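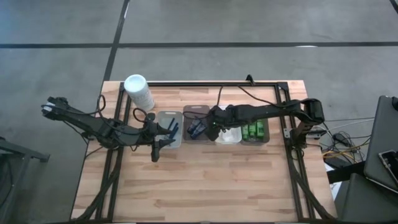 Are the Protora small bins worth buying over the cheap ones from the supermarket?

For a cupboard or a deep shelf they are, but in a drawer you would be paying extra for very little.

I bought a set of four in March to sort out the cupboard over our bathroom basin, and later a second set for the shelf in the hall where the sewing things and the spare bulbs live. Both sets were paid for at the normal price from Shen, the hardware shop near the station. I had no contact with the maker.

Search reviews Go

What you get

Four plastic bins of the same size in a cardboard sleeve. There are no lids in the basic set. Lids are sold separately, and so are the stick-on label holders, and I think one or the other ought to be included at this price. Each bin is 136 mm across at the top and narrows slightly towards the base so that they nest when empty. The sleeve gives the measurement at the top only. Measure your shelf from that figure, but remember that the bottom is narrower, so a row of them leaves small gaps where hair grips and loose plasters can disappear.

The plastic is thicker than I was expecting. The cheap tubs I had before bowed outwards when they were full, and one split down a corner the first winter. None of the Protora bins has bowed. I have dropped one on to the bathroom tiles from head height with nail scissors and tweezers in it and it came away with a scuff on the rim.

In the cupboard

The cupboard is a Clollness wall unit, the shallow kind with a mirrored door. Before the bins went in, everything stood on the shelf in its own packet, and getting at the back row meant taking out the front row. Now there is one bin for dental things, one for plasters and dressings, one for shaving and one for whatever is left over. You pull the whole bin out, take what you want and put it back. It is a very ordinary improvement but I notice it every day.

The front lip is high enough to get a finger behind. On the Drotum bins, which I tried for a couple of weeks before these, the lip is rolled under and smooth, and with damp hands it was hard to get any grip. That was the main thing that made me take the Drotum set back. They were cheaper and the plastic seemed just as good.

One problem with the cupboard is height. With the shelf where it came from the factory, a tube of toothpaste stood on end catches on the shelf above. I moved the shelf up one hole and lost the use of the top one for anything taller than a box of plasters. If your shelves are fixed, check this first.

What fits and what doesn't

Tubes, small bottles, packets of tablets, razors and rolls of tape are all fine. A bar of soap in its box goes in flat with room left beside it. Bottles of mouthwash are too tall and make the bin tip forward when you pull it out, so ours has gone back to standing on the side of the bath.

Bulky, light things are the weak spot.

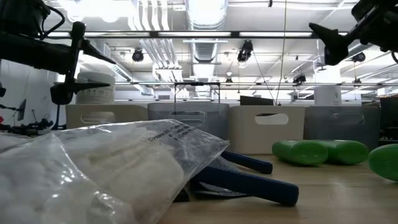
I tried for a while to keep cotton wool in the fourth bin, decanting a handful at a time and storing the rest somewhere else, and gave up. It takes up the whole bin, it needs topping up constantly, and without a lid it picks up dust and talc. The same goes for toilet roll, sponges and flannels. Keep those in their bags or buy something bigger. Protora do a larger bin in the same shape, but it does not nest with the small one and it was out of stock at Shen both times I asked.

On the hall shelf the second set holds thread, fuses, batteries and picture hooks. Batteries are heavy and I half expected the bin to sag in the middle. It hasn't. The base has a raised rib across it, presumably to stiffen it, and the only bad effect is that cotton reels won't stand upright where the rib runs. They lean. My wife finds this more annoying than I do.

Cleaning

Warm water and washing-up liquid are enough for most things. Toothpaste comes off easily. Hair dye does not, and one of the bins now has a brown ring inside that has survived bicarbonate of soda and a night in diluted bleach. The sleeve says top rack of the dishwasher only. I have put them through 3 times on a normal wash and they came out the same shape as they went in, though a bit cloudier inside. If you care how they look, do them by hand.

The corners are rounded, so a cloth gets right in. There is a narrow groove under the rim which holds water after washing. Stand them upside down on a tea towel and give each one a tap, or you will get drips in the cupboard.

Labels

I bought one pack of the label holders and would not buy another. The sticky backing let go within weeks in the bathroom, where there is steam. In the hall they have held. For the bathroom I now use masking tape and a pencil – it looks homemade, but it stays on and can be changed in a few seconds.

Lids

I have two lids, bought to see whether they were any good. They press on firmly and a lidded bin will take another on top of it. They are a loose match for each other, though, and the upper bin can be pushed off sideways quite easily. I would stack them two high on a shelf and no more. With children about, note that there is no catch of any sort and a toddler could have the lid off straight away.

Against the others

The supermarket tubs cost much less and are perfectly all right inside a drawer, where the sides of the drawer hold them up and you never lift them out. The Drotum set is in between, and if you don't mind the smooth lip it would do most people nicely. The Protora bins cost the most of the three and are the only ones I would use on an open shelf with any weight in them.

Marks out of five: 4 for the bins, 3 for the lids, 2 for the label holders.

Tài Hà

Last updated: December 25, 2023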